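Promwood Residents' Association
Minutes of the general meeting, 01/12/2019

Present: Chie Koyama (chair), Revathi Gowda, Fouad Fahmy, Senyo Mensah, Hashini Liyanage (minutes)
Apologies: none received

1. Minutes of the July meeting
Agreed as a correct record and signed by the chair.

2. Drainage, Nerneden Lane
FF reported that the lower gully had been cleared by the contractor, Benmoussa. The upper gully remains blocked at the bend. A quotation of £70 for rodding was accepted – work to be done before the end of the month.
Action: FF

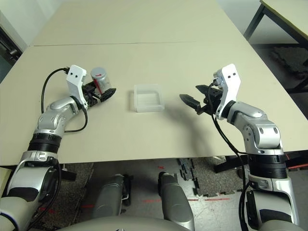 Hashini Liyanage

3. Street lighting
Column 23 is still out. RG has reported the fault twice and holds a reference for the second report only. Column 7 has been repaired. SM asked whether the timers on the footpath lights could be set later in the morning. To be raised with the council.
Action: RG

4. Grit bins
Two bins are to be refilled. The bin outside the Cidar building has a split lid and takes in rain. Replacement deferred until a price is known.
Action: SM

5. Any other business
CK noted that the hedge at the lane end obscures the junction sign. The owner is to be written to.
Action: CK

The date of the next meeting will be circulated by email.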